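Sindgate Museum of Everyday Science
Young Visitors' Pages

Why Does Bread Turn Brown?

A slice of bread is soft and pale. After a short time near strong heat it becomes crisp, brown and full of flavor. The bread has not been painted or coated with anything. It has changed from the inside of its own surface, and scientists have a good deal to say about how.

What is in a slice of bread?

Most bread begins as flour, water, yeast and salt. Flour comes from ground grain and contains two things that matter for toast. The first is starch, which is made of many tiny sugar units joined in long chains. The second is protein, which is made of smaller parts called amino acids.

Bread also holds a large amount of water. Water is the reason a fresh slice feels soft and bends when it is picked up.

First the water leaves

When bread is heated, the water near its surface turns into steam and drifts away. While the surface is still damp it cannot become much hotter than boiling water, and it stays pale. Once the outside has dried, its temperature climbs quickly. This is why a slice may seem to do nothing at first and then darken all at once.

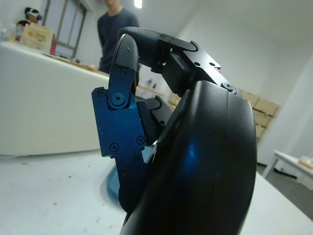
One young reader from Flandholm wrote to ask whether stale bread would toast faster, as it already feels dry. It is a sensible question. Stale bread has often lost some of its water, and when it has, the surface can begin to brown sooner. Bread can also go stale without drying out very much, as the starch inside it slowly becomes firm again after baking.

Then the browning begins

At high heat, sugars and amino acids join together and form hundreds of new substances. Some of them are brown. Others have strong smells, and these are the ones that reach people in the next room. Scientists call this the Maillard reaction (say "my-YAR"). It takes place at a noticeable speed from 245 degrees Fahrenheit or even a little lower, and it moves faster as the temperature rises.

The same reaction gives color to cookies, roasted coffee beans and the crust on a loaf. A boiled potato does not brown in the pot - the water around it keeps it too cool.

If the heating goes on for too long, the surface begins to break down and turn black. Burned toast tastes bitter. It is best to aim for a golden color.
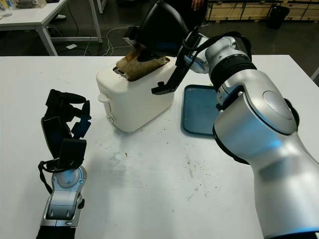
How does a toaster make heat?

Inside most toasters are thin wires that do not let electricity pass easily. As the current pushes through, the wires become hot and glow orange. Their heat crosses the small gap to the bread as infrared radiation, a kind of light that human eyes cannot see.

Try it with an adult

You will need 2 slices from the same loaf. Leave one uncovered on a plate overnight and keep the other in its bag. The next day, ask an adult to toast both at the same setting. Compare their color, their smell and the sound they make when broken.

Never put a knife, a fork or your fingers inside a toaster. If a slice is stuck, tell an adult, who should unplug the toaster and let it cool.

Words to know

Starch: a plant's store of energy, made of linked sugar units.
Amino acids: the small parts that make up proteins.
Infrared: invisible light that can warm the things it reaches.

Page last reviewed 2021-09-11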